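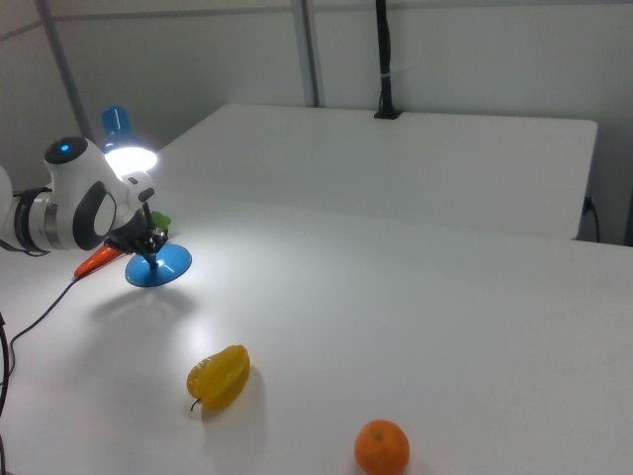

我买Cadard台灯，是为了晚上画水果。白天我要上班，到家的时候窗外常常已经没有好的光线，所以灯对我来说很重要。这盏灯的灯罩是蓝色的，圆锥形，光从下面的开口出来，比较集中，在白色的桌面上形成一片很亮的地方。灯下那个蓝色圆盘的影子是浅灰色的，边缘柔和，用软一点的铅笔就可以画出来。黄色的杨桃放得离灯远一些，它的影子很短，往右边去，果子上一条一条的棱也看得清楚。我画杨桃的时候最怕光太平，棱和棱之间分不开，用这盏灯没有这个问题。

先说价格。我在Dollent网店付了379元，灯泡包括在里面，运费另外算。同一个店里还有Hughes的一种台灯，便宜一些，但是灯罩是白色半透明的，光向四面散开。我在朋友Zbigniew Adamczyk家用过那一种，看书很舒服，画静物就觉得影子太淡。我们两个人为这件事讨论了一个晚上，他到现在还是认为他的灯更好。

安装不难。说明书只有一页，中文的部分字很小，我看了两遍才明白弹簧应该挂在哪个孔里。灯臂全部伸直是70厘米，对我的桌子来说够了，如果您的桌子特别深，请先量一量。底部的夹子要用力拧紧，我第一次拧得不够，灯慢慢地向左边低下去，我以为是弹簧坏了，还给店里写了一封不太客气的信。后来我又写了一封道歉的信。

从去年11月开始，我差不多每天晚上都用它，每次2个小时左右。灯泡没有换过。开关在电线上，按下去的声音有点大，位置也不方便，我常常要弯腰去找。我觉得这是设计上最差的地方。

另外一个缺点是反光。我的桌面是白色哑光的，本来以为不会反光，可是灯压得低的时候，桌面上还是有一片发亮。画画时可以把它当作画面的一部分，拍照片就麻烦一点，白色的东西容易拍得太亮。我的办法是把灯抬高一些，或者在下面铺一张Rulen的灰色卡纸。那种纸有点厚，不容易卷起来，我用着很满意，一包4张。

颜色方面，我没有仪器，只能说自己的感觉。橙色和黄色在这种光下面很好看，胡萝卜一类的颜色不会发红。绿色稍微难一点，深的绿叶子在灯光边上会显得很暗，我常常画得太黑，第二天早上看了再改。蓝色的灯罩本身对光的颜色好像没有影响，买之前我担心过这一点。

灯罩用久了会热，调整方向的时候请拿灯臂，不要拿灯罩的边。清洁很简单，关灯，等它凉了，用干布擦就行。蓝色的漆上面容易看见灰尘，我一个星期擦一次。

如果只是看书或者写字，我不太推荐，它的光太集中，书的一边亮，另一边暗，时间长了眼睛累。如果您也画小的静物，一两个水果，一个杯子，这个价钱我认为合理。满分5分，我给4分，少的那一分是因为开关。灯罩还有黑色和米色可以选，店里说米色的要等比较长时间，我没有等。

4月6日 星期五
文：Margit Strömberg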